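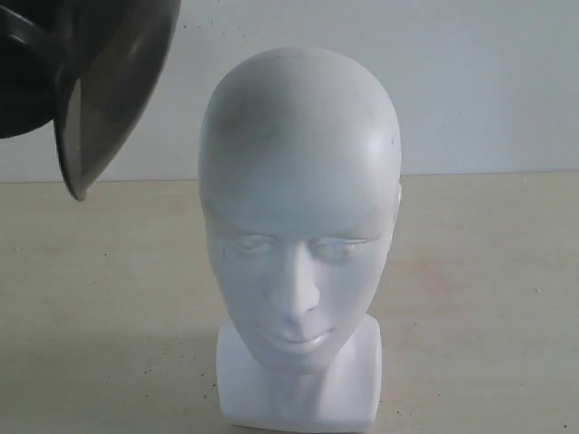
What Was the Bronze Age?

The Bronze Age is the name for a long stretch of time when people made many of their best tools and weapons out of bronze. It came after the Stone Age and before the Iron Age. It did not start everywhere at once. In parts of the Middle East it began more than 5,000 years ago. In Britain it began later, and some parts of the world never had a Bronze Age at all.

What is bronze?

Bronze is a mixture of two metals, copper and tin. A mixture of metals is called an alloy. Copper by itself is fairly soft, and a copper knife gets dull quickly. When a little tin is melted in, the metal becomes harder and keeps a sharper edge. It also melts at a lower temperature than pure copper, so it is easier to pour.

How did people make things from it?

First they dug up rocks that had metal in them. These rocks are called ore. They heated the ore in a very hot charcoal fire until the metal came out. This is called smelting. Then they melted the copper and tin together in a clay pot and poured the liquid into a mold. Molds were made of stone or clay. When the metal cooled, it had the shape of an ax, a spearhead or a pin.

Why was trade important?

Copper can be found in many places, but tin is much harder to find. Many towns had no tin anywhere near them, so they had to trade for it. Ships and donkeys carried metal over long distances. Traders also carried wool, oil, pottery and glass beads.

Where did people live?

Most people were farmers and lived in small villages. A village might have 200 people or fewer. Some places grew into cities with palaces, temples and storerooms. The people who ran them needed to keep track of grain and sheep, and that is one reason writing was useful. In Mesopotamia, scribes pressed marks into wet clay with a cut reed.

How did it end?

Around the eastern Mediterranean, many cities were burned or left empty a little more than 3,000 years ago. Historians still argue about why. There may have been droughts, earthquakes and wars - perhaps all of them. After that, more and more people there began to use iron. Bronze did not go away, though. It is still used today for bells, statues and medals.

Words to know

Alloy - a mixture of metals
Ore - rock that has metal in it
Smelting - heating ore to get the metal out
Scribe - a person whose job was writing

Last updated April 13, 2022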